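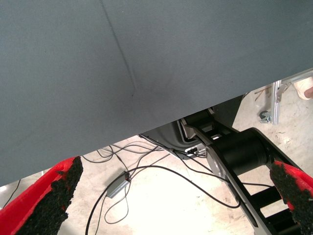 Ailbhe Ó Conaill wants to know first whether the pads get changed on a schedule or only once they start shedding. Same question from me, and which glue.

Home Forums Maintenance New posts Log in

Search this forum Enter keywords

draten_cell
Schedule. Both fingers every 1000 cycles, contact adhesive, 9 hours under a clamp. I check the opening width afterward and re-zero the gripper before it touches fabric.

Ultan Quinlan
1000 is too early for cloth. Ours at Mitunside go by pull test. I would look at the cables on the floor before the pads. A connector at the base should not carry the weight of the run.

draten_cell
The run is tied off on the next job sheet. I disagree on the pads — at cycle 381 on the last set the grip force was already down 7 percent.

Ultan Quinlan
Measured cold or after warm-up? Cold readings on our gripper come in low.

draten_cell
Cold. I'll repeat it warm and post both numbers.

p_ukaston
Change them as a pair whatever the interval is. One new and one old pulls the cloth sideways.

Contact the moderators | © 2023 Ukaston Forums | Back to top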